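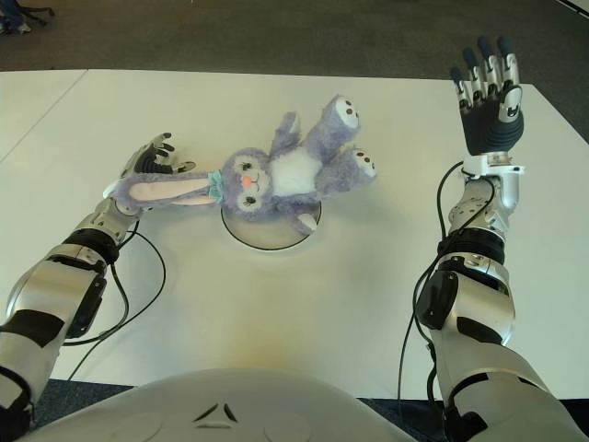 Progress report, second period
Project: Two-arm handling of soft goods, Clornis shared workshop
Submitted to: Nallent small projects fund
Period covered: to the end of October

1. Summary

The upper-body build is mechanically complete and running under its own control software. Both arms and both hands can be driven together from the operator station. Work has moved from assembly to handling trials with soft objects on the tabletop. Two of the four deliverables agreed for this period are closed, one is partly closed and one has slipped to the next period. Spending is within the approved budget.

2. Mechanical work

The torso was bolted down at the front of the table at the start of the period. The first mounting plate flexed when both arms were extended, and the error at the fingertips was too large to correct in software. A thicker plate was cut on the workshop's own mill and has been in place since August. Flex is no longer visible at the fingertips under normal load.

The left elbow was stripped and rebuilt after a bearing developed play. The replacement came from Humton under warranty. The right elbow has shown no fault, but a spare bearing has been ordered so that a repeat does not stop work for as long as the first one did.

Cable management is not finished. The wrist cables are long enough for full travel but hang free between the wrist and the base, and on wide sweeps the left one drags on the table. A spring return and a clip-on channel along the forearm are both being tried. The channel is cheaper and easier to remove for service. The spring return keeps the table clear but adds a small side load at the wrist, which the force estimate picks up as contact.

3. Control and sensing

The control loop was moved from the laptop to a dedicated machine. Missed cycles, which were common in the first period, have stopped. The operator station now talks to the robot over a wired link only, as the wireless link was dropping out in the evenings when the workshop is busy.

Head and wrist cameras are recorded on a common clock. The wrist views matter most in the last part of an approach, when the hand blocks the head camera's view of the contact point. Exposure on the wrist cameras is still set by hand. With the palm turned to the side, the ceiling lights enter the view and automatic exposure darkens everything else.
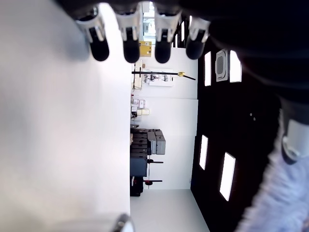
Calibration between head and wrist cameras is repeated before each block of trials. The procedure takes 10 minutes. A shorter version was tested and dropped, as it drifted after the arms had warmed up.

4. Handling trials

The trial objects are plush toys, folded cloth and a small cushion. Plush was chosen for the first block: it is forgiving to grip, it deforms in ways a rigid model does not predict, and a failed grasp damages nothing. The tasks are pick up, turn over, straighten a limb or an ear, and place on a marked spot.

The log holds 2377 recorded attempts, counting those stopped by the operator. One-handed grasps on the body of the toy are dependable. Grasps on thin parts are not: the fingers close past the fabric, and the motor current barely changes when they do. Two-handed work is slower than planned, mainly due to the waiting rule described below.

The present rule makes each hand wait until the other has reported a stable grip before it moves. This is safe but wastes time when only light support is needed. 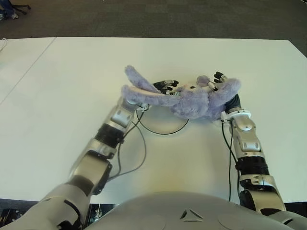

A revised rule, in which the second hand may begin its approach while the first is closing, has been written and tested in simulation. It will go onto the robot once the emergency stop wiring has been checked again – the last inspection found a loose terminal on the operator side.

5. Budget

The main items were the mounting plate material, the control machine and a set of fingertip pads from Sartori. The pads wear faster than expected on coarse cloth, and a second set should be allowed for in the next period. Workshop fees were as forecast. No transfer between budget lines is requested.

6. Status of deliverables

Upper-body assembly: closed.
Synchronized recording: closed.
One-handed soft object handling: partly closed, thin parts outstanding.
Two-handed soft object handling: moved to next period.

7. Next period

Fit the final cable routing on both arms. Repeat the emergency stop check and enable the revised two-hand rule. Begin trials with folded cloth. The next report will be sent in February.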